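Vesham Adds Low Shoe Rack to Its Entryway Line

16/07/2025

Vesham today added a low shoe rack to its line of furniture for small entryways. The rack is called the Petchrat and goes on sale this week through the company's online store and at 22 partner shops.

The Petchrat is open at the front, with one lower shelf and a flat top. It comes in a walnut-brown wood-grain finish.

"People take their shoes off at the door and want to put them down right there," said Quyên Đinh, product manager at Vesham. "We kept it low so children can reach the top as well."

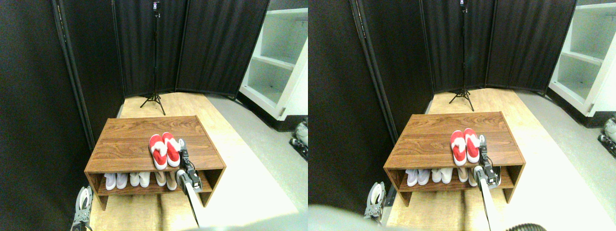 The Petchrat shoe rack with red slippers on top and three pairs of shoes on the lower shelf.

Vesham tested early versions in nearly 600 homes. Many households asked for a top they could use for slippers, and the final design leaves it clear from side to side.

The rack ships flat and takes eight screws to put together. A matching bench, the Bestik, will follow in November.

Press contact: Thư Lã, Vesham press office. Samples for review are available on request.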